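Work and Automation, Unit 5: The Prep Line
Handout, August 2021

Read before class. The case is Gosselin, a caterer that sends out 1,158 covers on a full day and put its fish plating through a simulation before buying any hardware. The software came from Wurnum. The consultants came from Lenier and stayed longer than the software did.

Terms you need: task, job, residual task. A task is "move the fish to the plate." A job is what a person gets paid for, and contains 278 tasks if you believe the Lenier audit, which listed "waits" as one of them. A residual task is whatever is left on the human's side of the line after the purchase order clears. Residual tasks rarely get a title or a raise.

In the simulated kitchen the whole job has shrunk to an arm, a board, a blue plate and one small fish. Note what the model leaves out: a second cook, a radio, a delivery at the wrong door, anyone asking where the lids went. The counter is glossy black marble, a surface few of Gosselin's staff have ever been issued.
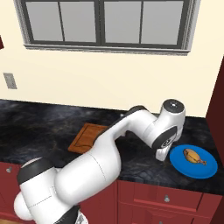 Kenna Yule objects that I make the simulation sound like a trick played on the cooks. Her crew liked it, she says, since for once management had to write down what plating involved, and the written version was longer than anyone upstairs had guessed. What they minded was the schedule that came after, with 2 people on a shift that used to have 5.

Fair enough, and I have changed my slides. Her point belongs with the Prundorano reading: describing work and cutting it are separate decisions, usually announced in the same meeting.

For discussion
Who at Gosselin should sign off on the task list, and what happens to tasks left off it?
If the arm drops a fish, whose residual task is the fish?
Is "waits" a task? Ask someone who has worked a line before you answer.

The short paper is due in October. Two pages. Please don't interview your roommate again.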